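Call for Participants: The Corkwood Household Diary Project

Posted 2018-11-21

Do you know where your scissors are right now? Are you the sort of person who has a drawer that no longer closes, a shelf you have been meaning to get to, or a closet you would rather your guests didn't open? If so, we would love to hear from you, and please believe us when we say we are asking in the friendliest possible spirit.

Corkwood is a small research group interested in the ordinary life of things at home. We look at how people keep, share, lose, lend and finally let go of the everyday objects they live with. Our last project, Furnby, was all about kitchens, and many of you who are reading this took part in it and sent us such wonderful letters afterward that we have been itching to do something bigger ever since. This winter we are looking for 200 households to keep a diary for us through the month of January.

What is it all about?

There is plenty written on how people ought to tidy up, and very little on how they really live with their belongings from one day to the next. Who decides where the flashlight goes? What happens to the mug with the chipped handle? Why does one family keep every jar and the family next door keep none? We don't have a theory to prove and we are certainly not going to grade anybody's cupboards. We want to learn from the small choices people make, including the ones they make in a hurry with their coat already on.

Who can take part?

Anyone over 18 who runs a home, or helps to run one, is welcome. You may live alone, with roommates, with a partner, with children, with your parents, or in some arrangement that doesn't fit neatly in any of those boxes. Renters and owners are equally welcome, and so are people who expect to move during the month (in fact we would be delighted to have a few of you, if you can face the paperwork on top of the packing). You do not need to be tidy. You do not need to be a good writer, either. Short notes with crossed-out words are every bit as useful to us as full pages.

What will I be asked to do?

You will write in your diary on 4 days of each week, whichever days suit you. Most people find that an entry takes as long as a cup of tea. We ask you to jot down anything that came into the house, anything that left it, anything you hunted for, and anything that got moved from one place to another and why. If there was a disagreement over it, we would love to hear that too, though you may of course leave out whatever you prefer to keep to yourselves.

At the end of the month there is one conversation with a member of our team, by telephone or at our office on the second floor of the Rosenthal building, where there is coffee and a very comfortable couch. Children are welcome to come along and have their say, and in our experience they usually know where everything is.

What do I get?

Every household that finishes the month receives a $333 thank-you payment, sent by check. You may also have a copy of your diary, bound, if you would like one. Quite a few Furnby families told us they still take theirs down from the shelf and read bits aloud.

What happens to my diary?

Your name and address are stored apart from your pages, and both are locked away. The diaries will join the Zasness collection, our archive of more than 3000 household records, where students and researchers can read them with all names removed. You can withdraw at any time, and we will return your pages without asking for a reason.

How do I apply?

Please write us a letter or an email telling us a little about your home, who lives in it, and one object you could not easily part with. Kindly include a telephone number and the best time of day to reach you. We read every letter ourselves, so do be patient if our answer takes a little while to arrive.

Sample diary topic: things that end up together in a bin
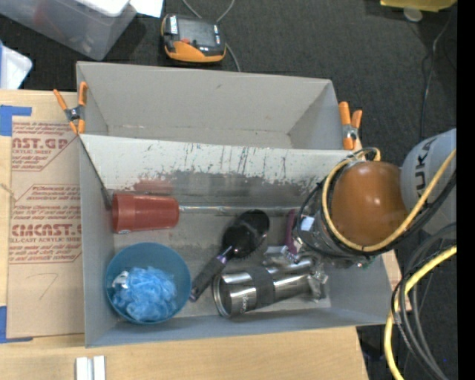
Sample diary topic: things on loan

Tell us about something in your home that belongs to someone else. How long has it been with you, where does it live, and do you think they remember you have it?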